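Wer die Hand führt, sollte mitreden

Von der Redaktion Arbeit und Technik
27. Juli 2019

In der öffentlichen Debatte über Automatisierung wird meist nach der Zahl der Stellen gefragt, die verschwinden oder neu entstehen. Die Frage ist berechtigt. Sie verdeckt jedoch, was sich in vielen Betrieben lange vor jeder Personalentscheidung verändert, nämlich der Inhalt der Arbeit selbst.

Beim Pflegedienstleister Huerta lässt sich dies seit Februar beobachten. Das Unternehmen bereitet gemeinsam mit dem Gerätehersteller Jatovov den Einsatz von Assistenzrobotern in seinen Wohngruppen vor. 17 Beschäftigte aus Hauswirtschaft und Betreuung wurden dafür stundenweise freigestellt. Sie führen mit einem handgehaltenen Greifer alltägliche Handgriffe aus, die aufgezeichnet und später zum Anlernen der Maschinen verwendet werden. Bis Ende Juni lagen 1616 Aufnahmen vor, von denen 1147 als verwertbar eingestuft wurden.

Zu den Aufgaben gehören Tätigkeiten, die in keiner Stellenbeschreibung eigens genannt sind: einen Becher umsetzen, einen Untersetzer zurechtrücken, eine Tube aufnehmen. Gerade die unscheinbaren Gegenstände verlangen Aufmerksamkeit. Ein Becher, in dem Zahnbürste und Zahnpasta stehen, muss anders gefasst werden als ein leerer, und ein Henkel bietet zwei Greiffingern nur wenig Fläche.

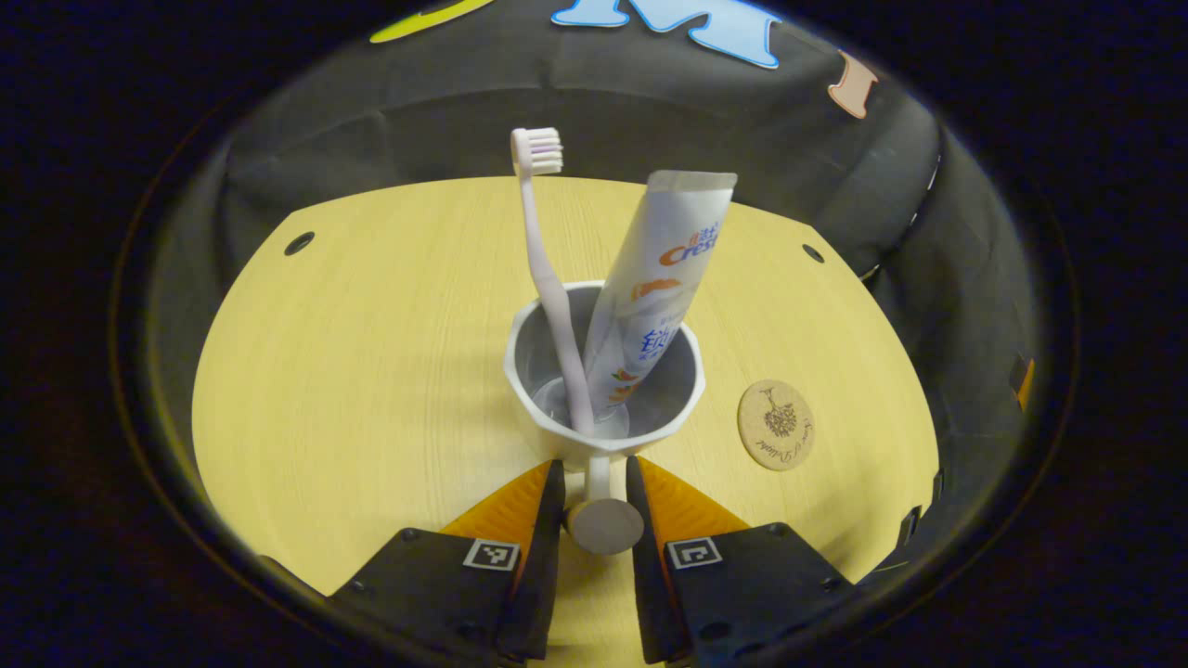 Was das Können wert ist

Beschäftigte, die solche Bewegungen vormachen, geben Erfahrungswissen weiter. Dieses Wissen galt bislang als selbstverständlich und wurde entsprechend vergütet. Nunmehr wird es zum Rohstoff eines Produkts, das der Hersteller auch anderen Trägern anbieten will. Es wäre unangemessen, diesen Vorgang allein als Freistellung von der üblichen Tätigkeit zu verbuchen.

Die Betriebsvereinbarung bei Huerta sieht immerhin eine Zulage vor und begrenzt die Aufnahmezeit auf 2 Stunden je Schicht. Sie schweigt hingegen zu der Frage, wer über die weitere Nutzung der Aufzeichnungen entscheidet. Auch bleibt offen, ob aus der Zahl verworfener Aufnahmen Rückschlüsse auf einzelne Personen gezogen werden dürfen. Eine solche Auswertung sollte ausdrücklich untersagt werden. Eine misslungene Aufnahme sagt wenig über die Eignung eines Menschen aus, der seinen Beruf sonst mit den eigenen Händen ausübt.

Dass es anders geht, zeigt die Wäscherei Gritach. Dort wirken die Beschäftigten an der Auswahl der Aufgaben mit und können Tätigkeiten benennen, die aus fachlichen Gründen nicht automatisiert werden sollen. Das Verfahren kostet Zeit. Es hat allerdings dazu geführt, dass die Einführung der neuen Anlage ohne Einigungsstelle auskam.

Für die Pflege wiegt dieser Punkt schwerer als für die Wäscherei. Ob jemand beim morgendlichen Waschen Hilfe braucht oder lediglich etwas mehr Zeit, ist eine Beurteilung, die im Gespräch entsteht. Wird das Bereitstellen der Utensilien einer Maschine übertragen, kann für dieses Gespräch mehr Raum bleiben. Er kann ebenso gut im Dienstplan eingespart werden. Die Technik gibt darauf keine Antwort; die Träger müssen sie geben, und zwar schriftlich.

Wir halten es daher für geboten, die Vereinbarung vor Beginn des Probebetriebs am Standort Urkley um Regelungen zur Datennutzung und zur Verwendung gewonnener Arbeitszeit zu ergänzen. Die beteiligten Beschäftigten sind dazu vorab anzuhören.

Zuletzt aktualisiert: 10:40 Uhr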